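Katia Valentini
arm build, bench 2, Rondcombe shared workshop
2024-05-14

1/
ok arm thread, typing fast, shop closes soon. new fingers are on. black ones, the wide version Thomas drew up after I snapped the last pair

2/
for anyone new: six joint arm, hobby servos, wrist camera, gripper I keep redesigning instead of sleeping. job is pick a thing off the table, put it on the white tray. that's the whole job. it has eaten my life since January

3/
fingers: printed flat this time, layers running the long way. one screw per side facing the camera so I can see if it backs out. old ones backed out constantly, threadlocker now

4/
wiring: moved the servo power off the controller board. 3000 uF cap across the rail, brownouts gone so far. Gintarė told me to do this in like week two. yes I know

5/
camera remounted too. had to redo hand-eye calibration, 14 poses, took two tries bc I bumped the checkerbord. view is way better, both fingertips in and plenty of table ahead of them

6/
wrist view, fingers open, going for the little yellow one. Coke bottle's on the tray
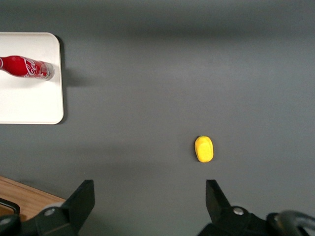

7/
GRIP SETTINGS since people asked
close speed 40, stop on current not on position. position stop is how I broke pair #1. the pads lean in a bit, so they touch at the tips first. small stuff wants that, bottles maybe not

8/
detection is dumb color thresholding. gray table helps so much. yellow on gray = easy. shiny red is harder, highlights punch holes in the mask. closing the mask w a bigger kernel, kind of works

9/
shadows are the other thing. the tray sits a bit proud of the table and throws a dark edge down its right side. my edge finder thinks thats a second tray. masking it by hand for now, dont @ me

10/
Kausar asked about total cost. receipts are in a shoebox, will add up when brave. the servos were most of it

11/
still to do
strain relief on the wrist cable
rubber on the pads (bike tube? Agata says silicone tape)
log the current on every close so I can graph it
label my bin before somebody borrows my hex keys agian

12/
STLs go up once Thomas fixes the screw boss, its a hair thin on the left one. ok they're flicking the lights, more tmrw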